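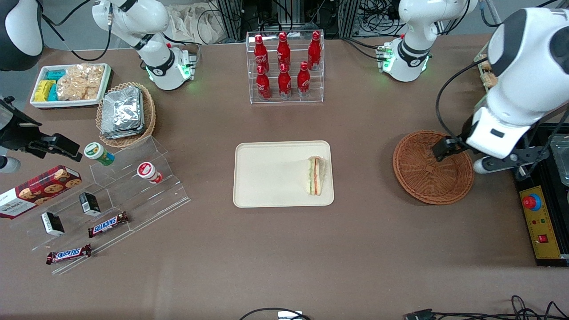 *Sandwich task, fixed camera, left gripper at the basket*

**liviu_jitaru** – 12 August 2024

Results from the table setup. We trained one policy on 1691 demonstrations of the snack tasks, then trained it again on 720 picked by the Sulto score (it ranks each demo by how smooth the arm motion is and drops the jerky ones). Same network, same number of steps. The smaller set did better on sandwich to basket and on the Snickers bars. It did worse on the bottles in the clear rack. Write-up is due in September, so I'd like to hear objections now.

**ortner_k**

Did you control for who did the teleoperation? If your smoothest demos all came from two people, you've picked operators and the score has done very little.

**liviu_jitaru**

Partly. No operator was dropped altogether, but the mix did shift. I can rerun with the mix fixed.

**Drovemach**

I'd do that before anything else. We tried a smoothness filter and most of the gain went away once we balanced operators.

**pell_wick**

Not sure I agree it matters that much. If the filter gives you a better policy for less data, it's useful whatever the reason. Call it operator selection if you like.

**ortner_k**

It matters if the paper says smoothness is the cause. Someone else will apply the score to their own data and get nothing.

**tamsin_r**

Why are the bottles worse? Clear shelves with reflections in them look like a vision problem to me, and I can't see what smoothness has to do with it.

**liviu_jitaru**

My guess is that people slow down and correct themselves near the rack, and the score reads that as jerky. So the filter throws out the recoveries, and those are the demos the policy needs there. I haven't checked it properly.

**Drovemach**

Score per segment, then, and leave the last bit before the grasp alone. Rorau has an option for that, though the docs are thin.

**pell_wick**

Also, how many training steps? If it's short, the full set may just be undertrained.

**liviu_jitaru**

4000 for both. Fair point – I'll run the full set longer as well and post the numbers under this one.

**ortner_k**

Post the operator split too, please.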